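Asunto: Re: la mesa de madera clara, ¿lijar o dejarla?
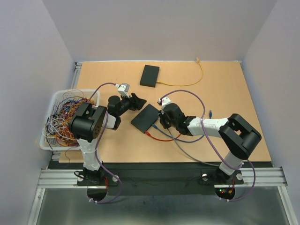
1. El tablero

Hola a todos, y gracias, Clotilde, por contestar tan rápido. Copio tu mensaje para quien no lo tenga:

El 30/10/2023, Clotilde Picard escribió:
> Yo no lijaría nada todavía. Un paño bien escurrido, jabón neutro
> y a esperar un día. Si las marcas siguen, entonces hablamos de
> aceite. ¿Y el canto metálico del fondo lo vais a quitar?

¡Pues me has convencido! Hay zonas algo gastadas y marcas flojitas, pero nada que me quite el sueño — y a mí la madera con un poco de uso me gusta más que la recién barnizada. El canto del fondo se queda, que remata muy bien contra la pared.

2. Las paredes

El gris pálido me sigue pareciendo un acierto (ya sé que en enero yo defendía el blanco, no me lo recordéis). Si hay que retocar, me queda un bote de Alach a medias y un rodillo pequeño.

3. Lo que falta

En Charpentier tienen el aceite incoloro a 40 euros, cinco menos que en Telon. ¿Alguien pasa por allí y me trae una lata? Se la pago en cuanto nos veamos — y si traéis también lija fina, por si acaso, mejor.

Un abrazo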